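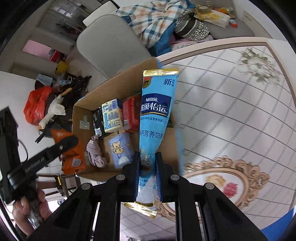
A milk powder sachet held in the jaws of a hand-held gripper, with the carton behind it. A second gripper is held in a person's hand.

Leonora Tagle runs home collection at Sallov, a small company that gathers manipulation examples for teams training robot policies. Her group sends pairs of hand-held grippers to private homes, where people pick up, move and put away their own belongings. The recordings go into a set called Kollero. We spoke on August 3, 2024, shortly after the second release.

Tagle came to the job from packaging machinery, where she spent years on pick-and-place cells. She describes the change as a loss of control over nearly every variable. "On a packing line I knew the part, the pose and the light," she says. "In a kitchen I know the name of the task and the length of the recording. The rest I find out when the file arrives."

The current release holds 1,778 accepted episodes from 147 homes. An episode is one task from start to finish: emptying a carton, filling a drawer, setting things out on a table. Sallov had planned for 2,000. The shortfall is mostly rejected material, and Tagle does not regard it as a problem. "We could have reached the number by loosening the rules on tracking loss. Then the customer pays for it in training."

The rules she refers to are short. Both grippers have to keep a usable position estimate for the whole episode. The jaws must close on the object and not on the person's own fingers. An object may be dropped, provided the operator picks it up again without stopping the recording. Dropped and recovered objects are tagged, and Tagle says they are the episodes customers ask for most.

Soft packaging takes up a large part of her time. A sachet of powder has no fixed shape. The contents shift when it is lifted, the film creases at the jaws, and the seals at the ends are stiffer than the middle. "A policy that has only seen rigid boxes will grip at the center of the visible face and close to a fixed width," she says. "With powder that can work. With a packet that is half air it squeezes out sideways." Her instructions ask operators to grip each packet the way they would with two fingers, and to vary the height of the grip between repeats.

She is also strict about what operators should leave alone, and tidying the room is the first item on that list. In an early trial in June, run under the working name Plitmont, several households cleared their tables before recording. The resulting set had clean backgrounds and, by her account, performed badly in the customer's tests. "The model had learned that the only thing on a table is the thing you pick up. Put a patterned cloth under it and the detections went everywhere." The written guide now says to record the room as it stands. Printed table coverings, bags, toys and clothes on chairs all stay where they are.

The use of two grippers was debated inside the company. One hand is cheaper, easier to calibrate and less tiring. Tagle argued for two after watching people unpack cartons. "You hold a flap, or you push something aside so the other hand can get in. Sometimes the second hand just waits. The waiting is data too – the policy has to learn when not to move an arm."

Fatigue sets the length of a session. Operators work for 20 minutes and then rest, and the grippers are recalibrated before the next block. Tagle would like a lighter handle. The present one puts most of its weight forward of the wrist, and she sees the effect in the later recordings, where approach paths sag and the grips come in lower on the object. Ait Brahim, the workshop that builds the linkages for Sallov, is testing a shorter arm. It reduces the weight but also the opening, which rules out some of the wider boxes.

Labeling is done afterward by a separate group. They mark contact, lift, release and any change of hand, and write one plain sentence for the task. Text on the packaging is not transcribed. Tagle considered it and decided that the cost was too high for a release of this size, given the number of languages involved. "If a customer wants to sort by brand or product, the pixels are there. They can run their own reader."

For the next release she wants more episodes in which objects go back into a container. Taking out is well covered. Packing is harder to collect, as operators tend to rush once the carton is nearly full, and the jaws hide the gap they are aiming for. She has asked for slower placement and is waiting for the first recordings.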